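Equipment Planning and Purchasing Coordinator, Robot Cells
Cirkach – Distside site
Full time, permanent

Cirkach is hiring a coordinator to plan and run equipment purchasing for the robot cells at our Distside site. The job covers everything between "we need another cell" and the day that cell is handed to the people who will run it: specifications, quotes, budget lines, purchase orders, delivery dates, spare parts and the asset list.

Until now this work has been split between the engineering lead and the office. Engineers ordered what they needed and the office matched the invoices afterward. With the number of cells we are planning, that has stopped working. Orders have been duplicated, small parts have held up large ones, and last year's budget had no line for consumables at all. We want one person to own it.

The cells are used for tabletop handling work, mostly sorting and placing small parts. A typical cell has two arms on a shared front rail, a white tabletop, wall panels, and a set of trays and blocks for the task. 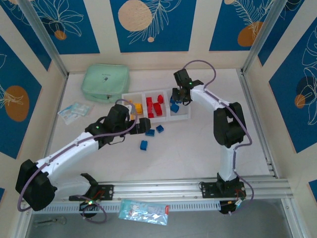 Photo: Cirkach / Distside site

An arm is the expensive part of a cell and gets the most attention when a budget is written. Most of your time will go to the rest of it. Mounting plates, rail, cable, connectors, grippers, fingers, trays, panels, lighting and task objects all come from different suppliers with different lead times. You will keep the parts list for each cell up to date and make sure the quote we approve matches the cell we mean to build.

What you will do

Keep a standard parts list for each type of cell, with a named supplier and a second source wherever there is one.

Collect and compare quotes. Anything over $2000 needs three written quotes and a short note explaining the choice. Smaller orders can go through on your own approval once you have finished your first 6 months.

Build the yearly equipment budget with the engineering lead and update the forecast each month. The draft for next year is due in September, so this will be your first large piece of work.

Track lead times and tell the build team early when something will be late. We would like to hear about a late part while there is still time to change the build order.

Set stock levels for wear parts and consumables. The current parts database has about 300 line items. Many are duplicates or have old prices, and cleaning it up is part of the job.

Keep the asset list, including serial numbers, warranty dates and where each item is installed.

Work with Nowakowski, our frame and enclosure supplier, on drawings, delivery slots and returns.

Plan moves of equipment between Distside and our second site at Suvside. Some cells will be shared between the two, and the cost has to be booked to the right one.

Grippers and fingers

Please read this part before you apply, as it takes up more of the week than people expect. Fingers are ordered in pairs and in more than one shape. The operators have strong views about which ones suit which tray, and those views change as the tasks change. Trays vary too, in wall height, compartment size and material.

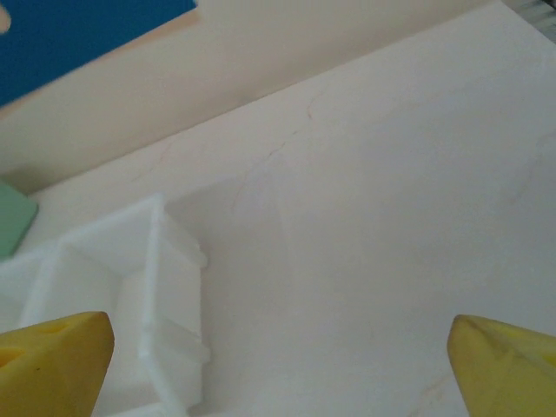 Gripper fingers, Cirkach Distside

When a task changes, the request that reaches you will often be short: "wider fingers, same tray" or "same fingers, deeper tray." You will need to go to the cell, look at the setup, ask what is being handled, and turn the request into a part number and a quantity. You do not need to be able to design a gripper finger. You do need to be able to read a simple drawing and notice when two parts will not fit together.

What we are looking for

At least 3 years in purchasing, production planning, lab management or a similar job where you were responsible for equipment spending.

Good working knowledge of spreadsheets. We use a basic purchasing system for orders, but the forecast and the parts lists are still in spreadsheets and will stay there for now.

Experience dealing with suppliers directly, including the less pleasant parts – late deliveries, wrong parts, price increases in the middle of an order.

Clear written English. Your notes on why we bought something will be read later by people who were not in the room.

Comfort being on the floor. This is a desk job for much of the day, but you will also be receiving boxes, checking contents against the order and labeling parts.

Useful but not required

Experience with robot arms, machine building, test equipment or aluminum profile framing. Experience with import paperwork. Having planned a budget where part of the equipment was leased.

Hours and place

The job is based at Distside, with regular trips to Suvside. Core hours start at 9:30 a.m. You may work from home one day a week after the first few months, except when deliveries are due. Travel between the sites is paid, and a company vehicle can be booked.

You will report to the equipment lead. There are no direct reports at the start. A part-time stores assistant may be added in next year's budget, and you would have a say in that.

Pay and benefits

Pay depends on experience and will be discussed in the first call. The job comes with health coverage, a retirement plan with a company match, paid time off and a yearly training allowance. Steel-toe shoes are provided.

How to apply

Send a resume and a cover letter of one page or less through the Cirkach careers page. In the letter, describe one piece of equipment you bought or helped buy that did not go to plan: what it was, what the budget was, and what you changed afterward. Please leave out confidential prices.

Applicants we want to talk to will get a phone call first, then a visit to Distside. During the visit you will see a cell in use, meet the build team and go through a short planning exercise using an old parts list. The exercise is done on paper, and you can ask questions during it.

We will reply to every application. Recruiters, please do not contact us about this job.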